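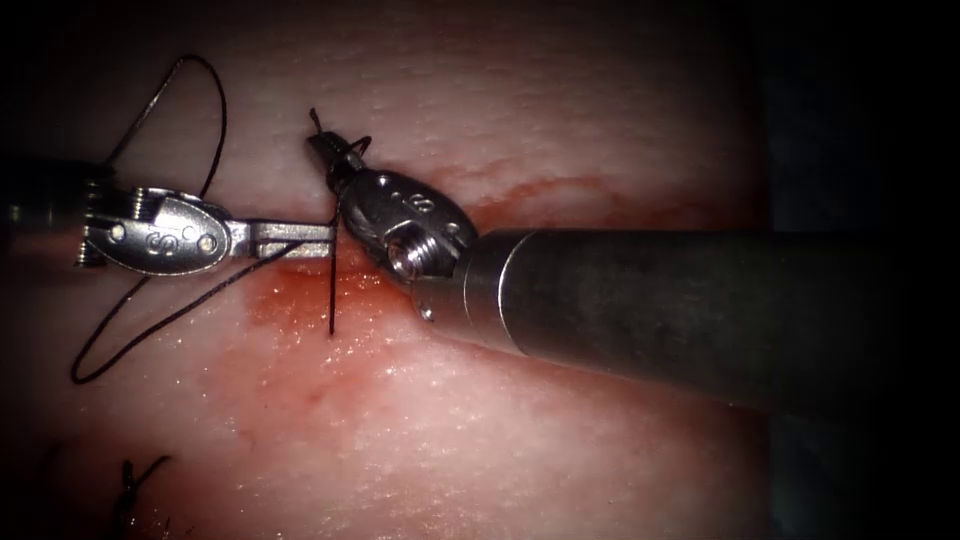 Pallik today put its suture practice pad on general sale, and would like to start by saying what the pad will not do. It will not make anyone a surgeon. It will not bleed, and it will not tell you that your knot is bad. Most practice skins on the market promise to feel "just like the real thing," a claim we have read on 31 packages and believed on none of them. What we set out to make is a broad surface with a fine texture, so that a dark thread stands out against it and a loop left hanging is easy to spot. Black suture on a skin-like ground is a plain enough idea, and we are surprised how many pads get it wrong.

The pad was tried by 247 students at the Brekano teaching rooms before release. Not all of them liked it. Six asked for their old foam blocks back, and we gave them back.

"I have been sold a lot of fake skin," said Dagný Hafþórsson, who runs the stitching course at Brekano. "Some of it tears the first time you pull a thread tight. This one held up for my group. Whether it holds up for a full year, ask me in September."

Sérgio Teixeira, who led the work at Pallik, was no more generous. "A pad is a pad," he said. "If somebody ties careless knots on a cheap one, they will tie careless knots on ours. We do think they will have an easier time seeing them."

The pad comes in 2 thicknesses and is sold through Vasteck and Marchetti. Pallik makes no claim that practice on it shortens training, as we have not tested that and have doubts about the people who say they have. Buyers who want to judge for themselves can ask either seller for a sample piece. Samples are small, but they take a needle the same way the full pad does.

Press contact: Pallik Press Office | © Pallik, May 2026 | All rights reserved | Back to top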